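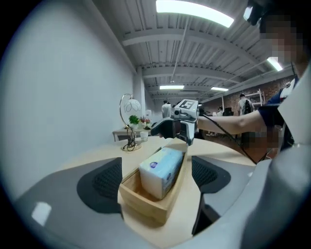

Figure 5. A pack of tissues in a wooden tray.

5. Registering your vehicle and fitting the Usimeck tag

Read this section before you drive into the Gotarside clean air zone. Reading it afterward is also possible, but it costs more.

The zone covers everything inside the ring road, plus one bus depot and half of a cemetery. If you live outside it and only come in for the dentist, you still need a tag. If you live inside it and never move your car, you need a tag as well. We have had letters about this.

Before you start

You will need your registration certificate, the tag, the adhesive mount, and the activation card that came in the same envelope. The card is gray and looks like packing material. Please check the recycling.

Registering

1. Go to the Arain account page and choose New vehicle. Do not choose Add vehicle, which is for fleets.

2. Enter your plate number without spaces. The page accepts spaces quite happily and then registers a car that does not exist.

3. Enter the emission class from your registration certificate. On most certificates it is near the bottom of the second page, in the smallest type the printer could manage.

4. Type in the activation code from the gray card. If you bought the tag at a gas station, there is no card, and the code is 3216 until you change it. Change it.

5. Press Confirm once. The page will sit there for a while. Pressing Confirm again orders a second tag, and the refund form is a section of its own.

Note: Older diesels are not turned away at the zone boundary. They pay the higher daily rate, and the driver gets a text message with a small picture of a leaf on it. The leaf cannot be switched off.

Fitting the mount

6. Clean the inside of the windshield behind the rearview mirror and let it dry. Skip the dashboard spray. It leaves a film, and the mount will let go on the first warm afternoon in September, usually at a traffic circle.

7. Peel the backing and press the mount to the glass for a slow count of nine.

8. Leave it alone overnight. Most people do not. Most people also call the help line. 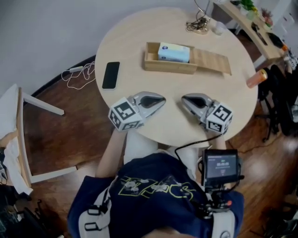
9. Slide the tag into the mount with the Usimeck name facing the road. It will go in the other way around too, with a satisfying click, and will then spend its life reporting to your back seat.

Caution: Some windshields have a metallic coating that blocks the signal. If yours does, there should be a dotted patch near the mirror where the coating has been left out. Put the mount there, even if it looks crooked.

Checking that it works

10. Drive toward any zone sign. The tag should beep once within 200 meters of it.

One beep: you are registered and will be charged the normal rate.
Two beeps: you are registered, and your payment card has expired.
Continuous beeping: the tag thinks it has been stolen. Pull over somewhere legal and sign in to your account.
Silence: see Stavance Support, below, and keep your parking receipts – you may want to prove you were elsewhere.

If you sell the car

Take the tag out and close the vehicle in your account the same day. Until you do, the new owner's trips are charged to you, and new owners turn out to be enthusiastic travelers.

Stavance Support

Stavance answers questions about tags. It does not answer questions about whether the zone was a good idea; those go to the city, which has a form. Have your plate number ready when you call.

Section revised 6/10/22 by Joar Ekström. Replaces the earlier sheet, in which steps 7 and 8 were the wrong way around.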